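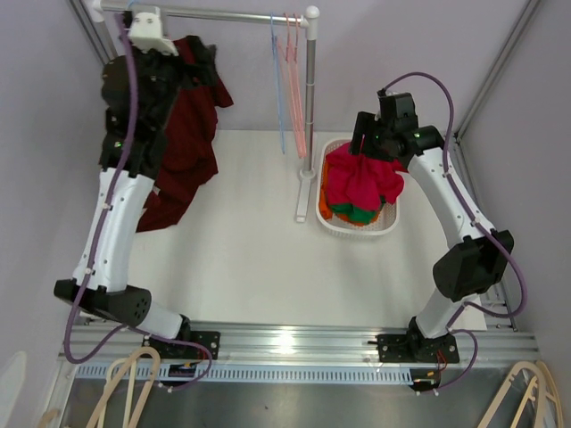 2. Left arm fault, garment booth

The left arm stopped dead on 10th August with a garment behind the gripper. Nason's log shows fault 632 and no cause. Zamudio put it down to the cable loop catching at the elbow. The meeting was not convinced - the same was said in June, and the clips were changed then.

Grostar's claim of 3000 cycles between stops was noted. No records were offered.

Agreed: booth stays locked off until Nuser has tested the stop button on both arms. Zamudio to send the full log within five days.

3. Spares

Deferred.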